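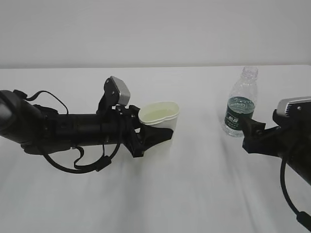 Figure 3. The two-arm cell with a paper cup at the left gripper and a plastic bottle at the right gripper. A camera module is mounted on each wrist.

3.2 Cell set-up and cable maintenance

The cell consists of two black arms placed at opposite sides of a table, each with a parallel gripper and one camera module above the wrist (Figure 3). The table is covered in white and the wall behind it is left plain, so that the background of the recordings changes as little as possible between sessions. The cover develops folds after some time. We smooth it by hand at the start of each session, but small creases were accepted, as they did not disturb the detection of the cup rim.

The arms are bolted to the bench with a distance of 799 mm between the two base centres. This distance was chosen by Zaid Khalaf after a first layout in March, in which the elbows came too close when both grippers worked near the middle of the table. The control software (Skirnex) stops both arms if the distance between the wrists becomes smaller than 42 mm.

Most of the maintenance work concerned the cables. The wrist cable of the left arm is not fixed along its full length. It hangs below the arm in a loose loop and carries two small clips, one near the lowest point and one closer to the wrist. In the earlier version the cable was tied tightly to the arm, and the connector at the wrist failed twice during long runs. With the loop, the cable can follow the rotation of the wrist without tension. The disadvantage is that it hangs down towards the table – a low approach with the arm stretched out can bring it into contact with the cover. For this reason, the lowest permitted wrist height was raised for the left arm only.

The following checks are made after every 200 cycles. The operator moves each wrist slowly to both ends of its range and observes whether the cable pulls at the connector. The bolts of the gripper plates are then tightened, and the gripper is closed fully to verify the zero position. Finally, the bracket of each camera is pushed lightly with one finger. If it moves, it is tightened again and the calibration between camera and wrist is repeated, which takes one operator less than ten minutes.

Over the whole test period the cell completed 705 cycles. Three stops were caused by a loose camera bracket, all of them on the right arm, and one by a clip that had moved along the cable. No connector failed after the change to the loop. A remaining weak point is the closing force on paper cups, which must be set again for each type of cup – this is treated in Section 3.3.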